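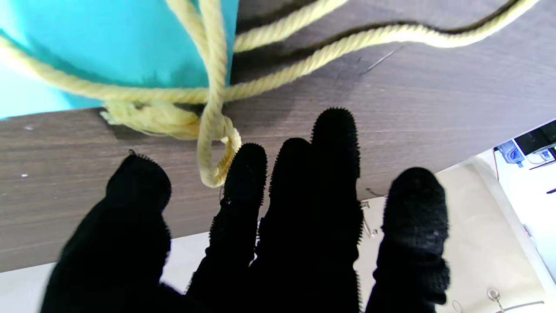
Ingvar Kárason told me over the phone that any fool can tie a knot and the trick is tying one you can get undone at the other end, in the dark, with cold hands. I said I wasn't going to be in the dark. He said the ferry to Rirkthorpe had no lights in the hold last winter and he doubted they'd bought any.

So I started over. This was four in the afternoon, in January, and I had been wrapping the turquoise bundle since lunch. Inside it was my aunt's accordion, a Karagiannis with two dead keys and a smell like the back of a church closet, and I had promised to get it to my cousin before her wedding. My aunt played it at every wedding we ever had – badly, and for hours! – and my cousin had decided she couldn't get married without it in the building.

The rope came from the hardware store on Ladik Street. I'd asked for something strong and the man sold me the soft yellowish kind, twisted, fat as a finger, and way too much of it. I kept pulling it across the table and it kept having more to give. Over the top, around the bottom, over the top again. It slid off the cloth every time I let go.

"Are you using the table?" Ingvar said. He was still on the phone. I'd put him on speaker next to the sugar.

"Of course I'm using the table."

"Use the floor. Put your knee on it."

I wasn't going to put my knee on my aunt's accordion. I told him that and he was quiet for a bit, and then he asked if it still made the noise. I knew the one he meant. When you squeezed it shut without pressing anything it let out this long, low, disappointed sigh, and my aunt used to say that was her first husband.

I leaned on it a little, just with my forearm, through the cloth.

"That's him," said Ingvar.

He'd danced with her once, at the hall in Nustden, before I was born. I only know because she told me, and she told me because I'd asked why she kept a ticket stub in the accordion case, number 384. The case fell apart years ago. I had put the stub in with the bellows that morning, wrapped in a bit of tissue, and I hadn't decided whether to mention it.

"Go over twice and then under," he said. "Then pull toward you."

I went over twice and then under. I pulled toward me and the whole thing stayed put.

"What time's the boat?" he said.

"Six."

"I could carry the one end," he said, "if you wanted," and I could hear him already looking for his boots.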